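February, just gone 8 in the morning

Right, hinges. Ro-un and I hung the test door on the Kolilent soft-close hinges again and it still bounces back a touch in the last bit of travel! I'd blamed the spring, but swapping in the Mirkon one made no odds at all, so now I'm looking at the closer arm (the short one, with the bent tab).

Cycle counter stood at 3,248 when I knocked off. No squeak yet, which is more than I can say for the Clolley set.

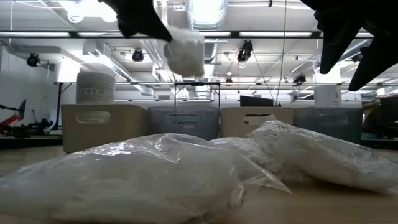 *Bags on the bench, bins behind.*

Yanti reckons the top hinge is carrying too much and wants it moved down by 12 mm. I'm game, but it means plugging the old screw holes, and I'd like to try 11 mm packers on the frame side first – far less mess if we're wrong. 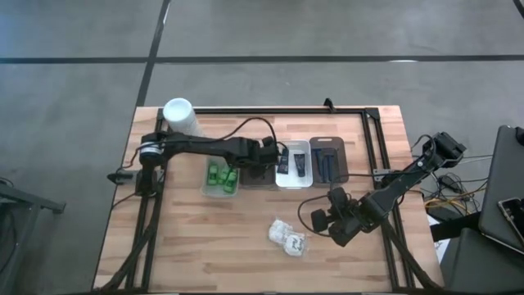 Anyway, if the packers don't sort it I'll chop the new recess after lunch and we'll hang it Yanti's way. Must remember to ring Major for more of the long screws, we're down to the odd ones with chewed heads. Ro-un, please don't touch the damper setting, I've left it on 8 and pencilled a line there!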